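Surface finish (furniture)

21 Jul 2026
By Nabila Benkirane

In furniture making, surface finish is the texture and sheen left on a part once coating or moulding is complete. It is treated separately from colour, as two parts of the same white can look quite different side by side.

Sheen is measured with a gloss meter, which directs a beam at the surface and records how much returns at a set angle. Matt surfaces scatter most of the light and hide small scratches, but they hold grease more readily than glossy ones.

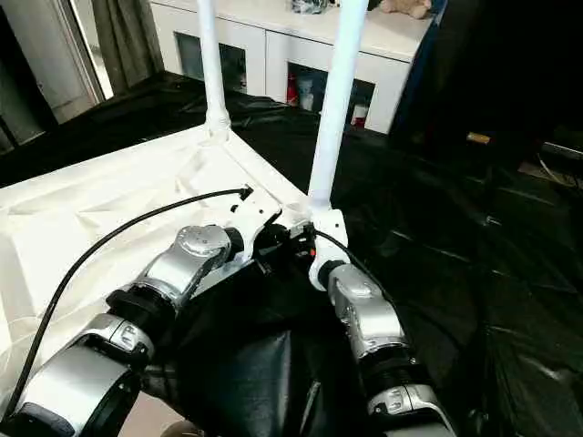
Powder coating is common on metal parts. The dry powder is sprayed on with an electric charge and then baked until it flows. If the layer is too thick, it sets with a rippled skin known as orange peel. Painted wood behaves differently – the grain swells with the first coat and has to be sanded back before the second.

Texture may also be intended. The Paulík scale, used by a few workshops, sorts finishes into 14 grades by touch and by eye under a low side light. Grades at the coarse end are usually kept for legs and undersides, where cleaning matters less. 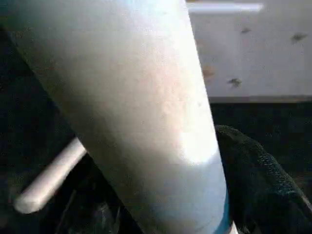 Matt white surface with a finely pitted look.

Cleaning advice depends on the finish. Abrasive pads polish a matt coating and leave shiny patches that cannot be reversed without recoating.

Comments (2)

Tomomi Honda: Is the Paulík scale used for plastics as well, or only coated parts?

Bláthnaid Foley: Both, in our workshop. The coarse grades are hard to tell apart on moulded parts.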